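Sep 21, 2020

# Week 3: Comparing grippers for plate handling

Welcome back, everyone, and thank you for bearing with the room change. These notes cover what we talked through on the board and what you'll need for the practical. They're longer than I meant them to be, as usual, so read the middle part properly and skim the rest if you're short of time.

Last week we left the arm waving about with nothing useful to do. This week it gets a job, and the job is picking up a well plate and putting it down again somewhere else. It sounds dull, I know, but it's a lovely problem for beginners. A plate is light, it's flat, it has a rim you can grip badly in all sorts of ways, and if you tilt it in a real lab you've ruined someone's morning.

## The three grippers

You'll be trying three sets of fingers, all on the same wrist:

- **Cavum** – a suction head with four small cups. Quick, but it needs a smooth surface, so think hard before you send it to an open plate.
- **Womerholm narrow** – two parallel fingers that take the plate by its short sides.
- **Womerholm wide** – the same drive with longer pads, gripping the long sides.

Dace Dzene has set up the model files for all three, and the names in the menu match the names above. If you open the menu and find a fourth one called "test_old", please leave it alone.

We're doing everything in simulation first. Some of you asked why we don't go straight to the bench, and the plain answer is that there is one bench and there are a great many of you. It also lets you crash into things as often as you like, which I'd warmly encourage in your first hour!

Before you write a single line, turn the view about and look at how the arm would have to come in to each place where a plate can sit. A plate held out on a carrier is a very different thing from one resting on a stand between pegs. With the carrier you have the machine close by on one side, and the wrist is a bulky thing, so an approach that suits the fingers may not suit everything above them.
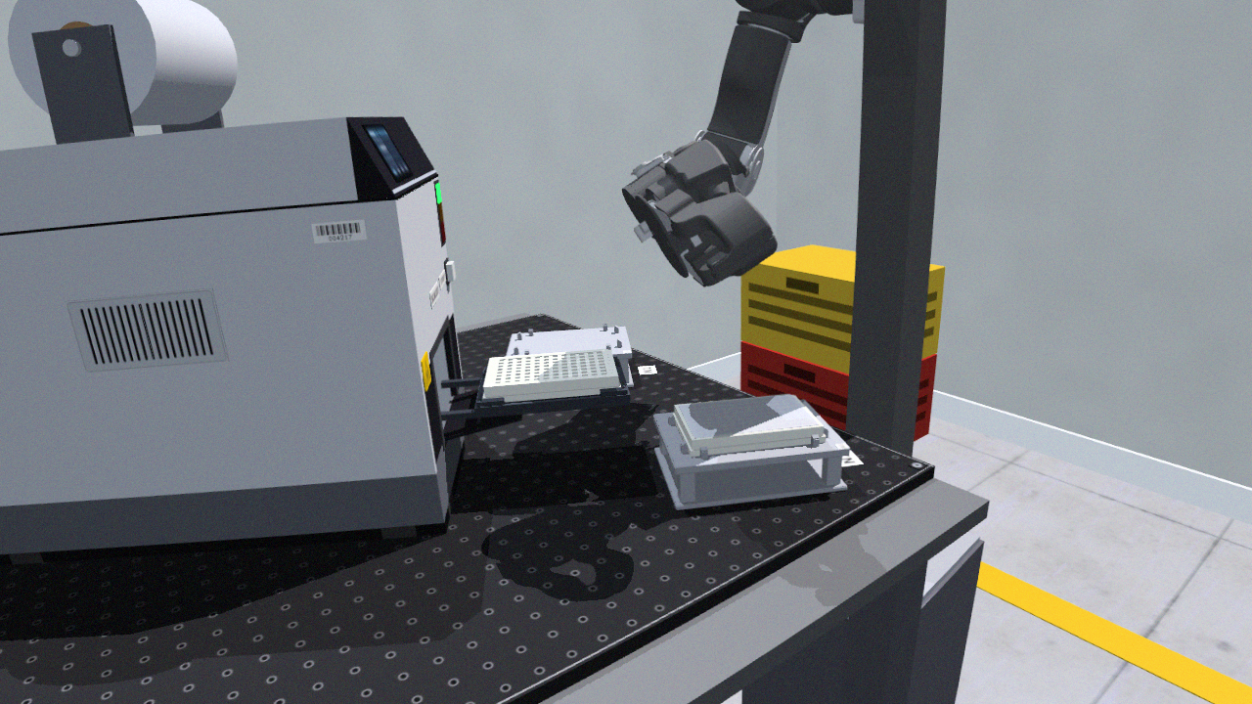
The pegs matter more than people expect. Fingers that come down low on the plate can foul a corner peg, and the wide pads are the more likely of the two to do it. On the other hand, the narrow fingers give you less to hold on to, and a plate gripped a little off centre will want to swing. Try both and write down what you see, even if it's untidy.

## What to run

1. Start with the arm well clear of both plates, and save that pose as "home".
2. For each gripper, move to a point 300 mm above the plate and come straight down.
3. Close, lift, wait, and lower again to the same spot.
4. Repeat until you have 14 tries for each gripper. Reset between tries.
5. Only then attempt a move from one place to another.

Keep the time step as it is. Last January a group made it larger to save time and ended up with plates sinking gently through their stands, and we spent most of an afternoon blaming the fingers.

Each full run writes some 800 lines to the log. You don't need to hand all that in – a short table and a paragraph on each gripper will do nicely.

## Reading

Jankauskaitė, chapter on contact and friction, up to the worked problem on pad width. The Gutudholm notes on approach paths are optional, though I'm rather fond of them.

Questions about the software go to Dace, and questions about marks go to Shahab Rahimi. Anything else, do come and find me after the lecture.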